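Section 7. Teaching the hand where the rim is

By now you should have Nollumach running on the control computer and the wrist camera showing up in the left panel. If the panel is gray, please go back to Section 6 and sort that out first, as everything from here on leans on that view. Set aside 30 minutes for your first try. It goes much faster once you've done it a few times!

The rim routine lets the planner know how high the edge of your container sits, so that the thumb can come to rest on it gently and the fingers can reach over. We used to have people type the height in by hand (Asanka Sarkar still does, and gets away with it), but a taught rim is kinder to the pads and you only have to do it once per container.

1. Open the Derkley tab and choose New Rim. Give it a name you'll recognize in September, when you have a whole list of them.

2. Set the speed slider to 8 percent or lower. The slider remembers its last setting, so do look at it even if you think you know where it is.

3. Jog the arm until the thumb is above the rim and the fingers point down on the far side.

4. Press Approach and hold it. The hand comes down in small steps and stops by itself when the thumb torque crosses the contact threshold. Let go of the button at any point and the motion stops.
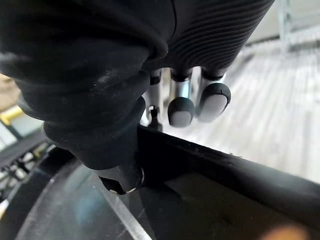

5. Wait for the contact light in the status bar to turn steady green, then press Store Point. If it flickers, raise the hand a little and repeat step 4.

6. Move along the rim and store at least two more points, spaced as far apart as your reach allows. Three points are enough for a flat rim.

7. Press Fit. Nollumach draws the rim as a blue line over the camera view, and you can drag either end if it has run past a corner.

Note: The wrist camera sits very close to the hand, so the hand will always hide a good part of the view. The fitting step masks it out for you. If you've changed the covering on the hand, please run Rebuild Hand Mask from the Tools menu before you store any points.

Caution: Don't raise the contact threshold to get rid of error 41. That error means the hand touched something before the planner expected it to, and a higher threshold only makes it push harder. Back off, check the container height in the workspace file, and start again from step 3.

Once you're happy with the line, press Save and then Dry Run. The hand will trace the rim with a small gap and return to its home pose.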